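Trusmont Breakfast Room: progress report to the Etine Fund
9/2/19

The kitchen has been open every school morning since the last report. We served 2,192 breakfasts over the period, of which 914 went to children who had not been registered with us before. Toast is still what most of them ask for. We changed to a brown sliced loaf from Karnar in the spring and the amount left on plates has gone down.

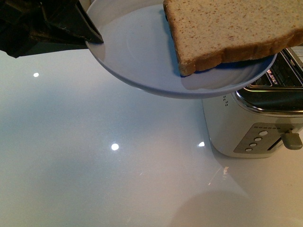
Spending on crockery came to £501, slightly under budget. We bought plain white plates to replace the mixed set, which had become badly chipped. Fumiko Mizuno has taken over the ordering and Iwona Krawczyk now does the early shift.

Two items are behind. The second sink has not been fitted, as the plumber's quote came in too high and we are waiting for another. The food hygiene course was put back to later in September, with 3 places booked.

We would like to move the unspent crockery money to bread and spreads. Please confirm whether this is acceptable.

Urszula Kaczmarczyk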